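Visit to Tangen, 31/08/2018

We came to the Tangen lab with one question: how much must we reserve for the arm? Ginevra Pace gave us her figures. The arm itself takes most of the budget, but the gripper fingers are 300 each and she buys three sets per year. For the kitchen tasks she advised to buy ordinary small ovens and bowls, almost 100 for one station. The offer from Grimura we will ask again in January.
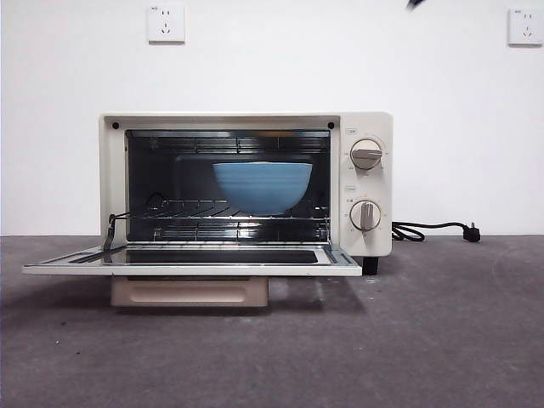
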